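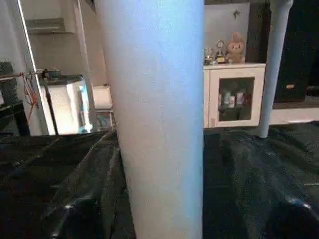

*Figure 1. Tapered white parts and the black floor covering, with the white cabinet behind.*

# Assembly of a White Side Table: Order of Work and Protection of the Surface

Shiyu Liao
Product and Home Design, second project report
November 8, 2021

## 1. Purpose

In this project I studied how a small table with removable legs can be put together on the floor of an ordinary room. The table is the Emano model from the Zutinon workshop. It has a white base with a raised rim, four white tapered legs and black connectors at the corners. The leaflet in the carton shows only the finished table and one drawing of a corner, so the person who assembles it must decide alone where to begin.

I had two questions. The first is in which order the legs should be fitted. The second is how the surface should be protected during the work, because white parts show every mark. I did not study the strength of the finished table. That was the topic of the Purves group, and their report is separate.

## 2. Preparation of the floor

The floor in our room is hard, and small grit comes in from the corridor. In June I tried a bed sheet under the base. It moved each time the base was turned, and grit stayed in the cloth. After this I changed to a black padded covering with a shiny surface. It can be wiped with a damp cloth, and white parts are easy to find on it.

The covering also has weak points. It makes folds when it is pulled, and a fold under the rim lets the base rock a little. It is better to pull it flat from two opposite sides before the base is put down. I forgot this in my first trial and had to lift everything again. The second weak point is reflection. A small piece with a dark color, for example a connector, can be difficult to see between the bright spots. I recommend keeping the connectors in a light-colored bowl until they are needed.

## 3. Order of work

The base goes down first, with the side that will be on top facing the covering. Then the legs can stand upward while they are fitted, and their weight helps to keep them in the connector. I compared two orders:

- **Neighbor order:** the second leg goes next to the first one, and the work continues along the rim.
- **Cross order:** the second leg goes at the opposite corner.

Before the trials I expected the cross order to be better, as with the screws of a wheel. For this table it was not better. The connectors do not pull on each other, so there is no tension to balance. With the cross order I walked around the base more, and two times I stepped on the covering and made a new fold. The neighbor order was calmer. My total time for the neighbor order was 343 seconds, including the time to pick up the legs, but I have only one good measurement and I would not build an argument on it.

It is important to hold the leg near its lower end when it enters the connector. If it is held near the free end, a small movement of the hand becomes a large one at the connector, and the leg enters at an angle. It may feel tight then, although it is not fully inside. I now turn the leg slightly back and forth -- not with force -- until it sits straight.

The legs that wait for their turn should lie parallel and on the side where the work will go next. They are tapered, so they roll in a curve if the covering is not level. With some distance between them they do not touch.

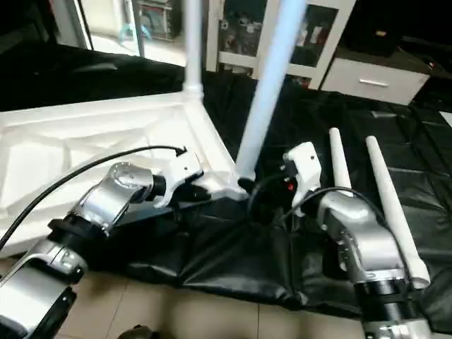

Jeanie Swanson wrote in the margin of my draft that she would not leave the spare legs on the covering at all, since one kick sends them across the room, and that she puts them in the open carton and takes them out one at a time. She also asked why the report says nothing about the last leg, which in her opinion is the hardest, with three others already standing in the way of the arms.

Both remarks are fair. I tried the carton afterward. It is safer for the legs, but the carton needs a place close to the base, and in a small room this place is also where one wants to kneel. For the last leg I agree with her fully. It is best to choose the first corner so that the last one is nearest to the free side of the room. I have added this to the instruction below.

## 4. Proposed instruction

1. Sweep the floor, then spread the covering and pull it flat.
2. Lay the base down with its top side on the covering.
3. Put the connectors in a light bowl.
4. Start at the corner farthest from the free side of the room.
5. Fit each leg straight, holding it low, and continue along the rim.
6. Turn the table over with two people. Do not use one leg as a handle.

## 5. Open points

I could not test the instruction with a person who has never seen the table. The Jikance study room has offered us a place for this next term. I would also like to compare a matte covering of the same thickness, if one can be found, and to repeat the time measurement with both orders on the same day.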